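Volver a escribir cartas (o intentarlo)

Llevo desde diciembre con una manía nueva, que en realidad es viejísima: escribir cartas. De papel, con sobre y con sello, de las que tardan. Empecé por una caja que apareció en casa de mi madre, llena de cartas que yo mandaba a los quince años desde el pueblo, y me dio una envidia tremenda de aquella cría que llenaba cinco hojas contando que había llovido y que el perro de los vecinos se había comido una zapatilla.

Así que me compré un bloc Mamura, que tiene un papel gordito y un poco áspero, y me puse. ¡Qué desastre! A la segunda línea ya me dolía la mano y la letra me salía como de receta médica. Además me descubrí buscando con el dedo la forma de borrar. Tiré tres hojas antes de llegar a «¿cómo estás?».

Lo que me ha funcionado es ponerme siempre a la misma hora, a las siete de la mañana, con el café y antes de tocar el ordenador. Si lo enciendo primero, adiós carta: abro el correo, contesto una tontería, miro el tiempo que va a hacer y cuando levanto la cabeza ya es hora de trabajar.
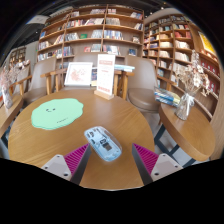
Mesfin Beyene me dejó escrito en la entrada anterior que él hace justo lo contrario: redacta primero un borrador en pantalla, lo deja dormir una noche y luego lo copia a mano con calma, y que así le salen cartas más largas y con menos tachones.

Pues mira, lo probé con una carta para Lụa Bạch y me quedó preciosa y tiesa como un discurso – no me reconocí. Prefiero mis tachones, aunque entiendo la idea, sobre todo si hay que contar algo delicado.

De momento he mandado 23 cartas y me han contestado a cinco, que me parece una barbaridad de bien. Una prima me respondió por mensaje de voz (cuenta a medias, venga). La de Lụa tardó 28 días en llegar y traía dentro una hoja de su jardín, seca y partida en dos.

Si alguien sabe dónde encontrar sobres forrados que no cuesten un riñón, que me lo diga, que los Osta se me están acabando y me da pena gastar los últimos en felicitaciones de cumpleaños.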